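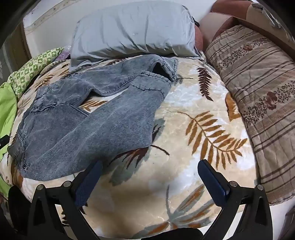

Denim is my favorite fabric to teach with, and this unit is where we finally get our hands on it! Everybody owns some, everybody has folded some badly, and almost everything you need to know about twill, dye and seams can be read off one old pair of jeans. Before you fold anything, lay it out and look. On a washed blue-gray pair you'll find fine diagonal ribbing in the cloth, and that is the twill line, the thing that separates denim from a plain weave like canvas. Pale crease lines tell you where color has rubbed off along a fold. The hem is usually the best place to see several layers of cloth stitched down together, so go there next.

## Unit 5: Denim - reading it, caring for it, folding it

Bring one pair you wear often and one you don't. The Cieślak reader has a good chapter on cotton twills; read it before class and come with a question.

### Why it fades the way it does

Indigo sits mostly on the outside of the warp yarns. The core stays white or close to it, so every rub and every wash takes a little blue away and lets the pale center show through. The weft yarns usually aren't dyed at all, which explains why the inside of a leg looks so much lighter than the outside on a new pair. (Turn up a cuff and check. It never gets old.)

Places to look for wear:

- the front of the thighs
- behind the knees, where you get those lovely fan-shaped creases
- the hem, which often goes ropey as the thread and the cloth shrink at different rates
- around rivets and pocket corners

### Washing

Turn the jeans inside out, close the zipper, use cold water. Skip the softener. Hang them by the waistband if you have the space, and smooth the side seams with your hands while they're damp - it saves a surprising amount of ironing later.

### The flat fold

We'll do this in pairs at the long tables. At home a bed works well, though a thick plush blanket will grip the denim a bit, so lift the legs into place instead of dragging them.

1. Lay the jeans face up and straighten both legs.
2. Bring one leg over the other so the back pockets face out.
3. Tuck the crotch point in to make a straight edge.
4. Fold the hem up to just below the waistband.
5. Fold in thirds. The packet should stand on its own.

If it slumps, your step 3 was too timid. Open it up and go again!

### The Drestum drawer exercise

The Drestum drawer in the classroom holds 16 folded pairs standing upright, with room left to pull one out. Try it first with the pairs stacked flat, then standing, and write down which you could search faster. I love this one, and it gets noisy.

### For next time

Fill in the wear chart for both pairs (2 pages, pencil is fine). Sketch one seam up close and label the stitching you recognize. Cison samples are in the blue folder if you want a raw piece to compare.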